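Garment Care and Folding, Unit 4: Working With One Soft Item
Horacio Iturra, course at Insaurralde

Before any folding, put the item on a plain, light surface. A green cloth on white is easy to read, and you find the edges quickly.
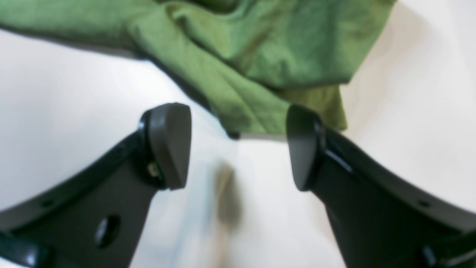 Fig. 1. Wrinkled olive-green cloth against a white surface.

Learn first to look for seams. A seam is firmer than the fabric near it, so it guides the hand when the rest is only creases. Follow it slowly with your eyes – then decide where to take hold. Do not pull from the middle of a heap 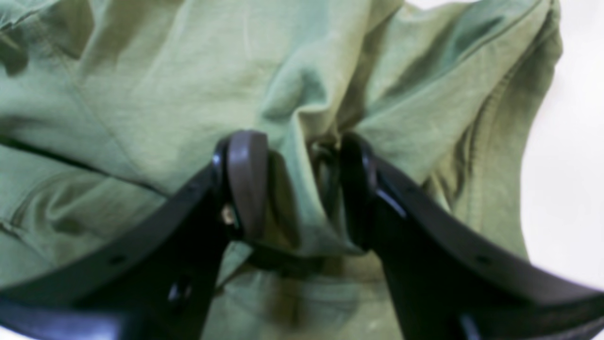

before you know which side is up. In the exercise sheet from Fludlow this step is number 10, but I prefer to teach it early.

The room matters also. Keep cables away from the place where you stand, and look at the floor before you carry something in both arms. 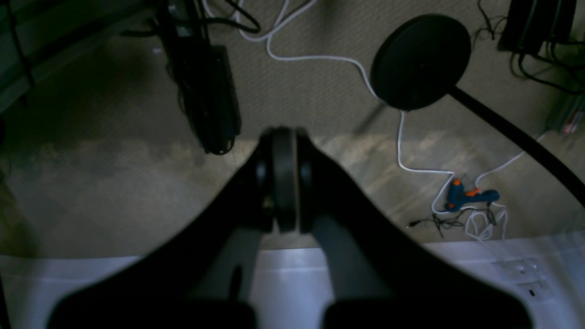
Horacio Iturra

For homework, fold the same item 10 times and write down which fold was the hardest. Uriel Godoy will collect the sheets in May. When you smooth a folded part, press from the fold to the open side.

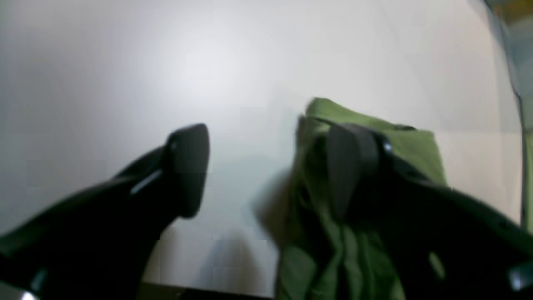
Fig. 2. Crumpled cloth with a folded, lighter flap at the top.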